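Learning to like soup, twenty years late
12/16/19

I grew up in a house where soup meant somebody was sick. My mother would put a bowl on a tray, you'd get two crackers and the good blanket, and that was your evening. So for most of my adult life I just never made it. Why would I? I felt fine!

Then we moved to Skovbridge, into an apartment with tall windows and a radiator that clanks like it's being paid by the clank, and by the middle of October I was wearing a hat indoors. My downstairs neighbor, Nighat Arain, heard me complaining on the stairs and handed me a jar of lentil soup over the railing. I ate it standing up in the kitchen with my coat still on. The next day I went down and asked her how to make it, and that was pretty much the end of me as a person who doesn't like soup.

I've made a pot every Sunday from then on, with one week off for a wedding. Some of them have been great. One was beet and I don't want to talk about it (the dish towels are still pink).

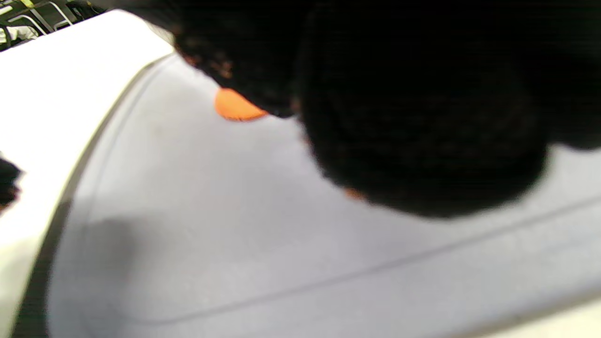
What I was doing wrong

Mostly, hurrying. The few times I'd tried soup before, I threw everything in a pot with water, boiled the life out of it and then wondered why it tasted like a wet paper bag. Nighat's whole method is the onions. She cooks them for 30 minutes on low before anything else goes near the pot, and she will not be talked down to 20. I tried it with a timer going and kept wandering back to turn up the heat, and she told me to go fold laundry. So now Sunday is also laundry day and my socks have never been in better shape.

The other thing was salt. I was scared of it, so I'd put in a pinch at the very end and call it done. Now I salt the onions, then I salt again when the broth goes in, and then I taste it and usually add a bit more. A squeeze of lemon at the end too, if there's a lemon around. My husband thinks the lemon is showing off.

Carrots go in after the onions, cut pretty thin so they go soft at the same time as the lentils. I used to leave them in big chunks and you'd get one that was still crunchy in the middle, which is a sad thing to bite into when you're trying to be cozy.
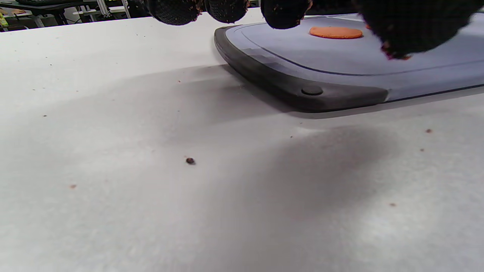
And then you leave it alone, which for me is the hardest bit of the whole business. I lift the lid. I stir when there's nothing to stir. I once moved the pot to a different burner for no reason I could explain when I was asked about it.

The pot, since two of you wrote in

It's a Drillen, the big one with the short handles, and I got it secondhand from the church sale for 2 dollars with no lid. The lid I use belongs to a frying pan and it sort of perches on there. Please don't go out and buy a fancy pot on my account. I looked up what the new ones cost and closed the laptop.

I do have one splurge to confess, and that's the spices. There's a little grocery called Cheema over by the bus station that sells cumin by the scoop, and it smells so much better than the dusty stuff I'd been carrying from apartment to apartment since college – I'm pretty sure that jar was older than my marriage. I go in for cumin and come out with dried limes, a bag of those sesame cookies and something pickled. Every time.

Freezer situation

A full pot is way too much for two people, so half of it goes in the freezer in old yogurt tubs. Label them! I skipped that for the first month and we had a fun stretch of thawing what I thought was lentil and finding out it was applesauce. Also leave some room at the top, or the lid pops off and you get a little frozen soup hat.

Next Sunday I'm trying split pea. My mother-in-law is coming and she has opinions about split pea, specifically about whether it gets a ham bone, and I haven't decided how brave I am. If any of you have a version without the ham that still tastes like something, leave it in the comments before the weekend, please. I've already bought the peas.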